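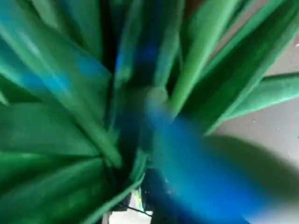

Frequently Asked Questions: The Enar Study on Close-Range Plant Handling

What is the Enar study?

Enar is a research project of the Canell Laboratory on how a robot arm can be taught to work among the leaves of a potted plant. It concerns the last part of a reach, when the gripper is close to the foliage and the wrist camera has little else in view. The project is led by Dr. Paraschiva Roman.

What question does the study address?

Most methods for guiding an arm discard camera frames that are badly blurred. Near a plant with long, overlapping leaves, that can mean discarding much of the approach. The study asks whether such frames still hold information that a control policy can use.

How was the policy trained?

An operator guided the arm by hand through 300 approaches to strap-leaved plants. The wrist view and the joint positions were recorded together. Two policies were then trained on the same recordings: one with every frame, and one with blurred frames removed by a sharpness filter. The filter was written by Savita Pant and is described in the methods note.

What counts as a blurred frame?

A frame is marked as blurred when its sharpness score falls below a fixed limit. In a typical case the edges of the leaves run into soft streaks, although the broad direction of the blades, fanning out from a dark center, can still be made out. The score takes no account of what is in view.

What was the main result?

The policy trained on every frame completed 71 percent of its test approaches without pressing a leaf beyond the set force limit. The filtered policy did less well, and most of its failures came in the last moments before contact. The authors take this as evidence that the general layout of the leaves is useful even when fine edges are lost.

Does this mean that blur is helpful?

No. The study did not compare blurred frames with sharp frames of the same approach. A slower arm or a faster shutter might give better results – this has not been tested.

How many kinds of plants were included?

The tests covered 3 kinds, all with long, narrow leaves. The findings should not be applied to plants with small or divided leaves.

Was any depth sensor used?

No. The policy received the color view from the wrist and the position of the arm. A version with depth is planned under a separate project, Jevham.

Are the recordings available?

A sample of 20 approaches may be requested for teaching or research. Requests should name the institution and the intended use, and should be sent to Corinne Dunleavy in the data office. The full set will be released in November, after the file records have been checked.

May the sample be shared with others?

It may be shared within the institution named in the request. Other groups should submit a request of their own.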